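Reading time: 2 min

Raking light and old finishes

Most finish problems get blamed on the product when the cause is the lighting in the shop. My overhead tubes hide nearly everything. A single low lamp placed at the far end of the board shows sanding scratches, lap marks and dust nibs before the next coat locks them in.

The Gunddale sideboard was a good lesson. I had sanded to 162, or so the worn label on Ferhat Kırmızıgül's leftover roll seemed to say, and then wiped on two coats of thinned varnish. Under the tubes it looked even. Under the lamp there were cross-grain scratches at both ends, so it all came off again. 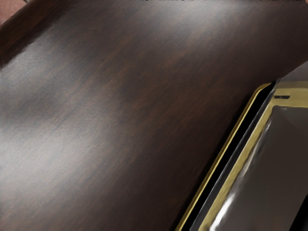 Dark brown top, satin finish, with glare at lower left.

On dark wood the glare is the useful part. Move your head until the reflection sits over the area you want to check, then look at its edge. A soft, steady fade means the sheen is consistent. A ragged edge means it varies, and more varnish will not fix that.

My current order is to scrape, sand with the grain, vacuum, check with the lamp, and only then open the can. Between coats I use worn 500 paper with very light pressure. Rehema Mollel prefers a gray pad — I find it rounds over the corners.

The sideboard goes back together in June, once I find the missing hinge screws.

We use cookies to remember your settings. Accept

Contact | © Ornemo Workshop Notes | Back to top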